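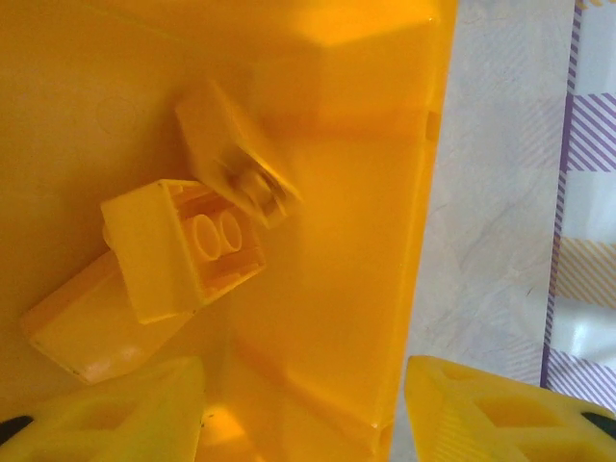

Frequently asked questions about tracing a family tree

Where do I start?

With whoever in the family is oldest and still willing to pick up the phone. Write down what they tell you, including the parts you suspect are nonsense. Great-aunts are unreliable on dates and very good on grudges, and a grudge will often lead you to a will.

How do I order a record search?

Fill in the request form at the Fivgate reading room, or post it to Dede Korletey at the same address. A search costs $30 and covers one person in one district. Brothers count as two people, however alike they looked.

How long will it take?

Allow 20 working days. Parish registers from Skernari take longer, as they were kept by a clerk whose handwriting got smaller as the price of paper went up.

My surname is spelled differently in every record. Which one is right?

All of them, on the day. Spelling was up to the person holding the pen. We search the usual variants at no extra charge, so please list any you've seen, even the silly ones.

Is the Twal index complete?

No. It has 3000 names, mostly from burial and rate books, and it stops dead at the letter S. Work on the rest is under way and was last updated in September 2025. If your people are Thompsons, you have our sympathy, and you can ask for the original books at the desk.

Can you prove we're descended from nobility?

We can look. So far we have found a great many labourers, a colourful publican and a man fined for keeping a goose indoors.

I found my grandfather on somebody else's online tree. Can I just copy it?

You can, but check the sources first. One popular tree for the Flilell branch has a woman giving birth 2 years after her own funeral, and it's been copied faithfully ever since.

Do you take original documents?

We'd much prefer to scan them and hand them back. Please don't laminate anything beforehand. Sticky tape is also a problem, and so is your cousin's highlighter.

What if you find nothing?

You get a list of everything we searched, so you needn't pay anyone to search it again. The fee isn't refunded. Reading the wrong 40 pages takes as long as reading the right ones.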